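Mosero PF-2 Paddle Finger Set for Parallel Grippers

Home / Grippers / Fingers and fingertips / PF-2

Part group: Passive fingers
Fits: Mosero and Kinstead parallel grippers with the two-screw carrier
Status: In stock
Page revised: 10/2/19

Overview

The PF-2 is a pair of long, flat black fingers for two-jaw parallel grippers. It is meant for benches where the gripper has to reach into a tray, pick up something awkward and put it down again without marking it. Typical work is wire harnesses, small connectors, bare circuit boards and board-mounted parts.

The fingers are passive. They contain no sensor and no cable, and all force control is done by the gripper. They are sold in pairs, matched for length at the factory, and should be replaced in pairs.

The set was developed with the test bench at Hotley, where Yutong Li and Karim Badawi compare fingertips, wrist cameras and controllers for electrical rework cells. Their notes are used in the sections below. Where the bench found a limit, it is given as a limit.

What is in the box

PF-2 finger, left
PF-2 finger, right
Carrier screws, four
Shim strip, one
Fitting sheet

The gripper, the wrist camera and the camera bracket are not included. A hex key is not included either.

Handling loose harnesses

A short harness with mixed ends is a poor target for most fingertips. Stiff wire springs out of the grip, thin wire slips under it, and the connector at the end is heavier than the wire that carries it. Suction does not work at all. Soft pads grip well but hide the part from a wrist camera at close range.

For the harness trial the bench used a glossy yellow tray and a harness with red and black leads ending in spade connectors, plus a green and yellow twisted pair with a small white plug.

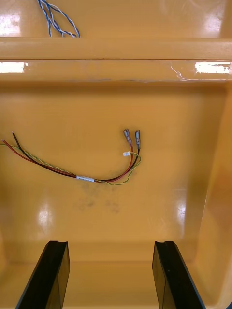 Can the PF-2 pick up a single wire from a flat floor?
The fingers will close on a single wire if both tips are level and the approach is square to the wire, but very thin insulation may slip sideways during the last part of the stroke. Use the narrow tip option, PF-2N, if single wires are your main work.

The recommended grasp point on a harness is a band or sleeve, where one is fitted, or failing that the stiffest section of the run. Grasping by a crimped terminal is possible but not advised. The sleeve can slide on the crimp, and the pose of the terminal in the fingers will differ from one pick to the next.

Twisted pairs should be approached across the twist. When the fingers close along it, the pair tends to roll.

Shiny trays

Wrist cameras and glossy plastic do not get on. Overhead lamps show as hard white patches on the tray, and a simple threshold will treat these as objects. Xiaoqing Zheng ran the same pick routine with three lighting arrangements and reports as follows.

Overhead lamps only: the routine found the red and black leads in most poses. It was unreliable on bare wire tips and on clear sleeves.

Overhead lamps with a diffuser: better on clear sleeves. Small patches remained on the walls of deep trays.

Side light, overhead lamps off: best result on wire, worst result on flat boards. Tall components throw long shadows.

The fingers have no gloss coating of their own, but they will pick up a tint from a strongly coloured tray. If your vision routine masks the fingers by colour, set the mask with the gripper inside the tray and not above it. Fixed masks by position work better and cost nothing.

Handling circuit boards

A populated board can be held by its edge or by a tall part. Edge holding is the normal method and should be used whenever there is a clear length of edge for both fingers. Boards with curved outlines, notches or connectors that overhang the edge often have no such length, and a tall part is then the only practical choice.

Large cylindrical capacitors are usable grasp points for moving a board a short distance over a flat surface. The can is round, so contact is along two lines only, and the board is free to swing about the can if it meets an obstacle. Keep the speed low. Do not lift a board by a capacitor if the board will be returned to service.

Always make sure that stored charge has been removed before any finger touches a capacitor or a terminal. The standard PF-2 is not an insulating tool and must not be used as one.

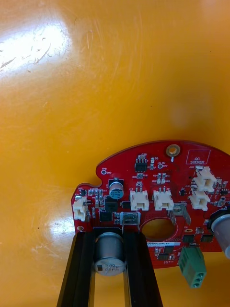
PF-2 fingers on a large capacitor, red board with spade terminals and white wire connectors.

Rongrong Mao compared the PF-2 with two other finger types on board work. The results are in words, as the bench did not consider the differences precise enough to put in a table.

PF-2 against short steel fingers: the steel pair is stiffer and places more accurately. It also reaches less far, so the gripper body meets tall connectors before the tips reach the board. It scratched solder mask on two of the test boards. The PF-2 left no mark that could be felt with a fingernail.

PF-2 against moulded soft fingers: the soft pair holds a round can more firmly and forgives a poor approach. It is wide, and it covers most of the board in the wrist view once it is within reach. Text and pads near the grasp could not be read by the camera. With the PF-2 the gap between the fingers stays open to view until the jaws are nearly shut.

PF-2 against the Boyer adaptive pair: not completed. The Boyer carrier needs an adaptor plate, which moves the tips out of the focus range of the camera then in use. The comparison will be repeated when a longer bracket is available.

Wear

The tips were cycled 2000 times against a steel pin at the middle force setting. Both tips showed polishing at the contact line. Neither showed cracking, and the gap at full close had not changed by an amount the bench could measure. A second pair was withdrawn after 776 cycles when a carrier screw worked loose. Thread lock is now called for on the fitting sheet.

Expect faster wear on work with sharp edges. Spade blades, cut component leads and the edges of routed boards will all mark the tips in time. Turn the tips towards a lamp and look for a step at the contact line. If a step can be felt, replace the pair.

Fitting

1. Open the gripper fully and remove power.
2. Take off the old fingers and wipe the carrier faces.
3. Fit the left finger, then the right. The small notch on each tip faces upwards when the gripper points forwards.
4. Put a drop of medium thread lock on each screw and tighten to the value on the fitting sheet.
5. Close the jaws slowly by hand and check that the tips meet along their full width.
6. If they do not, cut a piece of shim strip and fit it behind the finger that sits back.
7. Restore power and run the homing routine.
8. Teach the new tool length. The PF-2 is 15 mm longer than the standard Mosero finger, and old programs will drive it into the bench if this is missed.

Camera clearance

With the standard bracket the tips enter the wrist view from the lower edge and stay in it through the full stroke. This is intended. Zihan Tian, who wrote the calibration routine, advises that the tips should always be visible, as they give a quick check that the bracket has not been knocked. Compare the tip position in a live view with a stored one at the start of each shift.

If the tips are not visible, the bracket is either the earlier short pattern or has been fitted upside down.

Controllers

Any controller that can command position and limit force will do. The bench used the Kinstead K3 for most of the work and a Mosero controller for the rest. No change in grasp success could be put down to the controller. The K3 reports jaw position more often, which is of some use when the part is soft and the moment of contact is hard to find.

Care

Wipe with a dry lint-free cloth. Isopropyl alcohol may be used on grease and flux. Do not use acetone. Trays should be wiped at the same time, as dirt on the floor is carried up on to the tips and from there on to the next part.

Related items

PF-2N narrow tip pair
PF-2E conductive pair for static-sensitive work
Long camera bracket, due December
Shim strip, pack of ten
Standard Mosero finger pair

Orders for the PF-2E are made up on request. Please state the gripper model and the carrier pattern, which is stamped on the inner face of the left jaw.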